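Lirnden Community Kitchen Users Group
Minutes of the November meeting, opened 4.00 pm
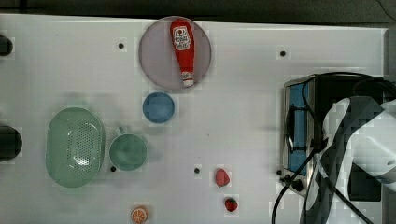 Chair: Tharindu Hettiarachchi
Minutes: Dindo Navarro
Apologies: as per sign-in sheet

1. Previous minutes
Accepted with one correction. The hire rate for the Drernari hall is $60, not $80.

2. Visit to the Howlader open day
Tharindu reported on the visit. The group watched the robot arm demonstration at the kitchen table, which used ordinary tableware and toy food, and then had time for questions. Staff said the arm had done 2,135 practice runs since it was set up, 493 of them with bowls and mugs.

Members asked about cleaning, noise and what happens if someone reaches across the table while the arm is moving. Staff answered the first two and will write to us about the third.

Dindo thought the talk was too long for the younger visitors. Others disagreed and would have liked more time at the table. Parking was poor. The accessible entrance is on the Brerkilitz side and was not signposted.

3. Return visit
Howlader has offered a second session for up to 8 people. Agreed to accept, with first places going to members who missed out this time.
Action: Tharindu to reply and ask for a later start.
Action: Dindo to circulate the sign-up list and pass on the comment about signs.

4. Other business
The bus cost some $60 more than quoted. Dindo to query the invoice before it is paid.

Meeting closed 5.10 pm.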